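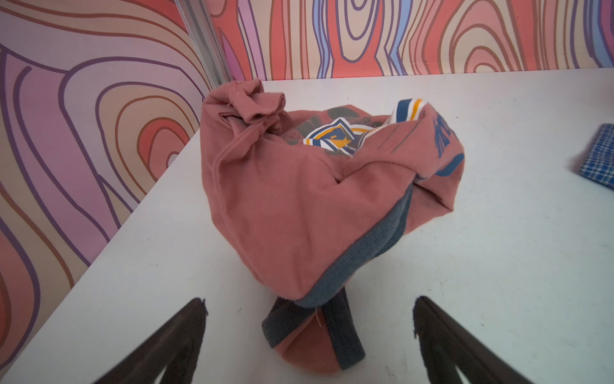
How does a robot learn to handle clothes at Vimiment?

A person shows it. One of our operators holds a pair of handles, the robot arms follow the hands, and everything the arms do is recorded together with the view from the wrist. After enough recordings of the same task, a model is trained on them and the robot tries alone.

About Vimiment

We are a small company in Fajardo and we make demonstrations for robots. Our clients build the machines and the software. We supply the hours of patient handwork between the two. We started in August with two arms and one table, and at first we accepted any kind of task. Now most of our work is cloth: sweatshirts, shirts, towels, bed linen.

Cloth is difficult because it never lies the same way two times. A sweatshirt in a heap hides its own sleeves, and the operator must decide which edge to take first. We ask our operators to decide slowly and to move clearly. If a grip fails, they try again and we keep the recording, for the robot also has to learn how to recover.

The patterned panels behind our tables can be changed, and so can the garments. A robot which has seen only one wall and one shirt will be lost in another room.

Our people

The operators are led by Lovely Pascual, who worked many years in a tailoring shop before she came to us. She wrote our handbook, 134 pages, and she teaches every new person herself. Training takes three weeks. The first days are without any robot: you fold with two fingers of each hand, until you understand what a gripper can do and what it cannot.

Our work until now

Garments in our store: 251
Tasks described in our catalogue: 129
Partners: Zorolar (arms and grippers), Trallitz (recording software)

Visits

Schools and companies are welcome to visit us and to try the handles - please write two weeks before. We are also looking for operators for the evening shift. Experience with robots is not needed, but steady hands are.

Page last changed: May 1, 2026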